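Tallden slotted baskets, set of four colours

Right, the baskets. I've had more emails about these than anything else in the shop, so I've finally given them a page of their own.

They're plain plastic, rectangular, with slots all the way along the sides, and they come in black, red, green and blue. I started using them for cables after one too many mornings picking a network lead out of a box of extension leads (you know the box, you've got one too). Now every colour of cable has a home and I can find what I want from across the room!

My friend Ye-ji Song got me on to them. She runs a craft room and keeps wool in hers, and I was so jealous of her shelves that I ordered a set the same week. She swears by one colour per project. I'm not that tidy, but I do put the long leads in green and anything I'm lending out in blue – it's worked so far.

What I like

The slots mean I can see what's inside without tipping everything out. You can also thread a luggage tag or a bit of ribbon through them, handy if you're sharing with people who don't know your colours. They wipe clean with a damp cloth. I've dropped mine down the stairs twice and they're fine.

What I'd change

I'd love a lid. Myung-ja Son asked me about that on Tuesday and I've passed it on, but don't hold your breath. And a really stiff, heavy cable will spring up over the rim unless you strap it first, so do coil it and put a strap round it before it goes in. Gruketti straps are the ones I use, the 200 mm size.

Ordering

The stock code is 154. Sets come boxed with 2 blank labels, and you can add straps at the checkout. If you only want one colour, drop me a line and I'll see what's loose in the stockroom – usually there's a spare black one. Schools and clubs wanting a big order, please ring first so I can check what's in.

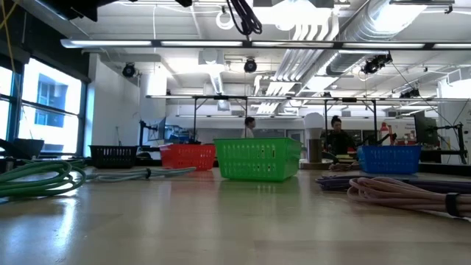
Goes well with

Gruketti cable straps, 200 mm
Lellent write-on tags
Hwang shelf labels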